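3.2 Workspace and arm mounting

The second build (Urell, after the first one was scrapped in November) went together in the shared shop over 5 weekends, mostly evenings. Frame is black aluminum extrusion, squared up by hand and checked corner to corner with a tape. Top is butcher block, cheaper than the plate we priced and easy to screw into. One arm per side rail – Dankwa's idea, since the rear mount used on Mimadance had the elbows knocking whenever both arms went for the middle. Cable slack was left long on purpose. We cut it short once and pulled a connector at full reach, so no more of that.
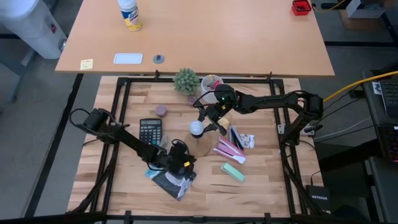 Figure 2. The Urell bench with desk items laid out, both arms over the top.

Clutter was the part we underestimated. Zakaria, our task script, asks for a desk tidy: small things picked up and grouped, soft things moved aside, nothing dropped off the rail. Early trials used foam cubes only and told us very litle. Switching to ordinary desk stuff (Fig. 2) changed the grasp problem a lot. A calculator lies flat and gives the fingers almost nothing to close on, the stapler is long and likes to swing, and the flat bag under the left gripper is worse than either. The pen cup near the far rail is a long way out from both bases, so we kept it in every layout as a reach check.

Layouts were set by Quartey or Ferreira, whoever was not driving. 100 trials total, 3 operators. Items go back by eye between runs, no template. That adds spread to the start positions, wich we wanted anyway. Known weak spot: the right side mount flexes under a long horizontal reach. A stiffer bracket is drawn but not printed yet, see Section 5.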